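Looking after a smart TV and its apps

Dust the back vents of the set every 3 months with a dry cloth. Turn it off at the wall first, and never spray cleaner on the screen.

If a streaming app such as Irnia keeps stopping, close it fully and open it again. Still stuck? Clear its cache — on Wekovard sets this is under Settings, Storage.
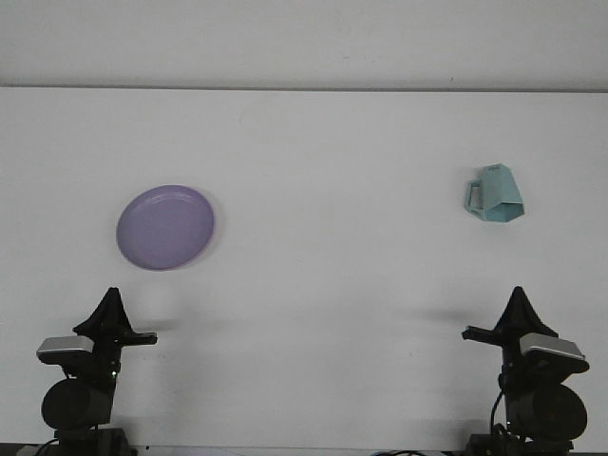
Keep at least 500 MB free, or updates may not install. Delete any apps the children have stopped using.

Put a PIN on purchases before handing over the remote. Spare batteries can go in a labelled tub, away from small hands.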